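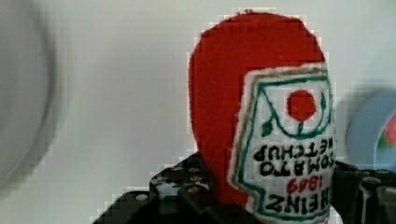 Play Materials and Learning Spaces > Pretend Kitchens

Topic: Mixed felt and plastic food sets, standards for the shared kitchen table

godeck_playroom wrote:
Good morning. Our center is revising its written guidance on the pretend kitchen and I would welcome the views of other members before the draft is submitted in March. At present the felt groceries (the Heinz ketchup bottle among them) and the hard toy fruit are kept in one bin and set out together. Two members of staff have requested that they be separated. The points under review are storage, cleaning, and how much should be placed on the table at one time.

Mahmoudi Early Years wrote:
We separated ours last year and would recommend it. Felt must be spot cleaned and air dried, whereas the hard pieces can be wiped down at the end of each session. When both types share a bin, the felt pieces are generally overlooked. Our felt items also began to pill within one season. Pilling alone is not grounds for disposal under our policy. Open seams are.

tray_and_table wrote:
I must respectfully disagree with the previous post. Children do not sort groceries by material. A bottle of ketchup belongs with the food it goes on, and dividing the set by fabric and plastic serves the adults. We hold 273 pieces across 4 rooms in mixed bins and have had no difficulty in keeping them clean. A cleaning rota is sufficient.

Pirach Resource Library wrote:
Both positions can be accommodated. Our lending sets are stored separately and presented together. Staff bring out a limited selection, and each piece returns to its own bin afterward. On the question of quantity, our guidance calls for one appliance, one large plate and no more than 7 loose food items per table. Larger selections tend to end up on the floor.

godeck_playroom wrote:
Thank you. The following is the arrangement we are considering for the main table.

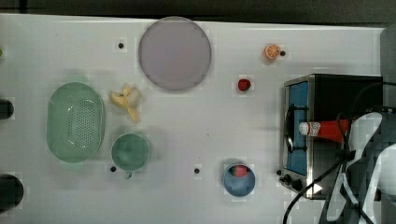 Proposed table layout: plate, colander, cup, bowl, toaster oven and fruit.

Mahmoudi Early Years wrote:
The layout is clear and I have few objections. I would ask whether the toaster oven needs to be on the table at all. It takes up a good deal of the right side, and in our rooms the appliances stand on a separate low shelf.

tray_and_table wrote:
On this point I agree with Mahmoudi. I would, however, keep the colander. It is the piece our children reach for first, and it also serves as a tray when the session ends. The peeled banana and the orange slice are good choices, being easy to tell apart.

Pirach Resource Library wrote:
I would keep the oven where it is. Placing food in and taking it out accounts for much of the play, and a shelf moves that activity away from the group. The strawberry could perhaps begin on the plate, as small fruit set directly on the tabletop is the first to go missing.

zurkus_annex wrote:
May I ask whether anyone has a recommended method for red felt? We are concerned about color transfer onto white labels.

Mahmoudi Early Years wrote:
Cold water, a barely damp white cloth, and no soaking. Test the back first.

godeck_playroom wrote:
I am grateful for these replies. The draft will specify separate storage and a shared table. The position of the oven remains open, and I will raise it with the room leads on Saturday.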